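4. Essai de rangement des stylos (club robotique Hotum)

1. Posez l'assiette rose à gauche du bras et le pot à crayons vide dessus.
2. Placez le marqueur noir près de la pince, puis le stylo rouge et noir à côté.
3. Réglez la vitesse à 16 et lancez le programme Grakley.
4. À la fin du cycle, notez la durée dans le cahier — jusqu'à 73 secondes, c'est normal.

Note : la petite boîte rouge et blanche reste à droite, elle sert pour l'exercice 5.

Attention : ne mettez pas la main sous le bras pendant le mouvement. Vérifiez que la boucle du câble reste libre.

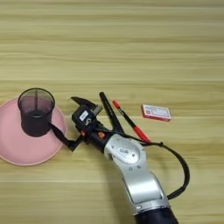 Fig. 4 — La pince près du pot à crayons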